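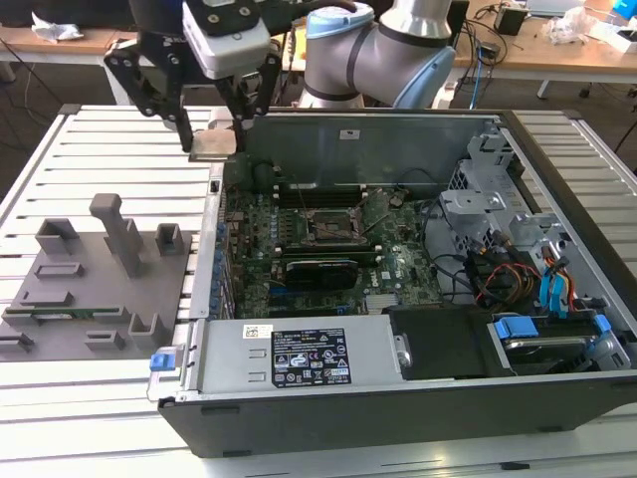

Old Dell tower, swapping the processor: how do I know it's sitting right?

Posted by Lurklow, 27th November

Hello all, and sorry in advance for the length of this. I've got an elderly Dell tower that I've been nursing along since August, and I picked up a faster second-hand processor for it. The side panel is off, I've laid it flat, and I've found the lever next to the socket. My worry is the next bit. How hard should I be pressing? And do I need to take the graphics card out first to get my hands in? I've never done this before and I'd hate to ruin the board!

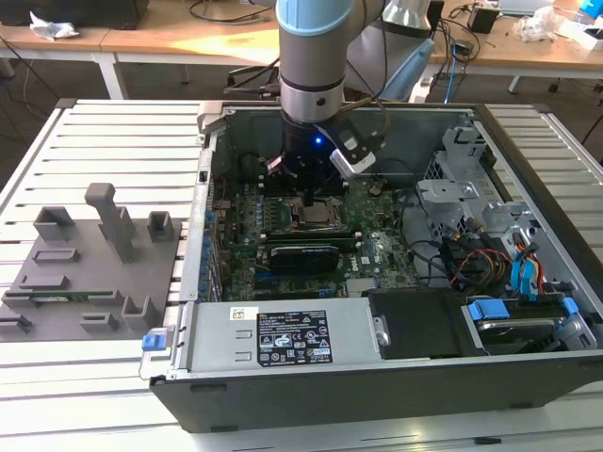 Dell tower on its side, processor in the socket

Wemel

Welcome, Lurklow, and don't be nervous, we all had a first one! The short answer is that you don't press at all. Lift the lever right up, open the bracket, hold the chip by its edges and look for the little triangle on one corner. Match that to the mark by the socket and lower it straight down. It should drop in under its own weight. If it rocks, lift it out and have another look at which way round it is. The lever does feel stiff on the way back down, which frightened the life out of me when I did mine (I went off and made a cup of tea halfway through). 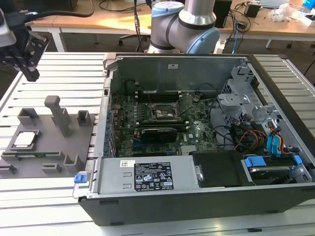 As for the graphics card, I'd leave it where it is unless you have very big hands. I would move any cables that flop over the board, though, and a bit of string does nicely for that. Unplug from the wall before any of it, of course, and touch bare metal on the case now and then.

Nikzad

Check the board supports it. I didn't and wasted an evening.

Amitz

Agree with Wemel, and please don't forget fresh thermal paste, a blob the size of a small pea. Clean the old stuff off the cooler first with a lint-free cloth. Mine came up with a warning the first time I switched it on, but I pressed the key to carry on and it has been fine ever since. Do let us know how you get on.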